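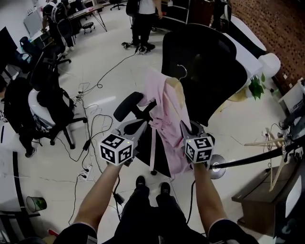
For many years I believed that a hanger is a hanger. You put the clothes on it, you put it on the rail, and the matter is closed. Then I moved to Cindton with one suitcase and a wardrobe that is narrower than my shoulders, and I had to begin thinking about it.

My first hangers here came free from the dry cleaner, the thin wire ones. I had a whole bundle of them. They are all right for a shirt which you will wear tomorrow, but for anything knitted or soft they are cruel. After one winter every light top I owned had two small points on the shoulders, as if somebody was pushing from inside with their fingers. I tried to steam the points out and they came back. My mother, when I told her on the phone, only asked why I did not use wood like normal people.

So now I use wood. I bought the first ones in Mulen, at the second-hand hall behind the station, out of a box with everything mixed together. One of them has a name of a tailor and the year 1877 burnt into it, and I do not believe the year is the age of the hanger, it is probably when the shop was opened. It is my favourite anyway and it holds my winter coat. The rest I bought new, from Kelemen, with the plain metal hook that turns. I paid 42 for the pack, which hurt a little at the till.

The pink things are the ones I worry about most. I have a weakness for light pink, and light pink shows everything: the mark of a dirty rail, the grey line of dust along the shoulder, the fold that was pressed in the wrong place. A few habits have helped me and I write them down here, partly for myself.

I wipe the hanger before the garment goes on. It sounds like too much, but a wooden hanger that stood in the wardrobe all summer has dust on the upper side, and you will see this dust on pale cloth. A dry cloth is enough. If the wood is rough anywhere I rub it with fine paper, 200 or finer, and wipe again.

I put the hanger in from the bottom and never through the neck. With a stretchy neck you can push it through, of course, and I did this for most of my life, and most of my necklines were wavy. From the bottom you slide it up inside, first one shoulder and then the other, and the hook comes out at the top by itself.

I look where the seam is. The shoulder seam should lie along the top of the wood. If it has slipped to the back, the front will hang longer and the garment will learn this shape. It takes one small pull to correct.

If there are buttons I close the top one, and the third. If there is a zip I close it half way.

Now about the chair. I think every house and every workplace has one chair that is in truth a wardrobe. In my flat it is the desk chair, and I have stopped fighting it. An office chair is not a bad place to get a garment ready, when there is no bed near. The seat is at a good height, you can lay the thing over it with the hanger already inside, and you can smooth the front with both hands while you are sitting opposite. The one with a mesh back is better than my old one with the fabric, which left fluff on everything. You must only look after the armrests, they like to catch a sleeve when you lift.

What I do not do any more is leave it there. A garment that lies on the seat on its hanger looks as if it is already put away, and this is the danger. By the evening somebody has sat on it, or the hem has been under the wheels. My rule is that when the hanger is in, I stand up and carry it to the rail in the same minute. I keep this rule perhaps four days of seven.

For the very heavy knitwear I have gone back to the shelf. I tried the wide hangers from Grurnow that are rounded at the ends, and for a jacket they are beautiful, but a long wet-weather cardigan still grew by the width of my hand between autumn and May. Folded in three, with the sleeves behind, it keeps its length. I also fold anything with beads.

One question I have not solved. The wardrobe is narrow, as I said, and wooden hangers are thick, so I lost a good part of the rail when I changed over. I have now 2 hooks on the back of the door for the things in use, and the summer dresses are in a box under the bed. A reader wrote to me that she hangs one hanger from another with a small loop of ribbon. I have bought the ribbon and I will try it this weekend with the blouses.

Recent posts

Washing pale colours in hard water
The second-hand hall in Mulen: what to look for and when to go
A box under the bed, part two
Mending a wavy neckline
Why I gave away my ironing board
My small balcony in Cindton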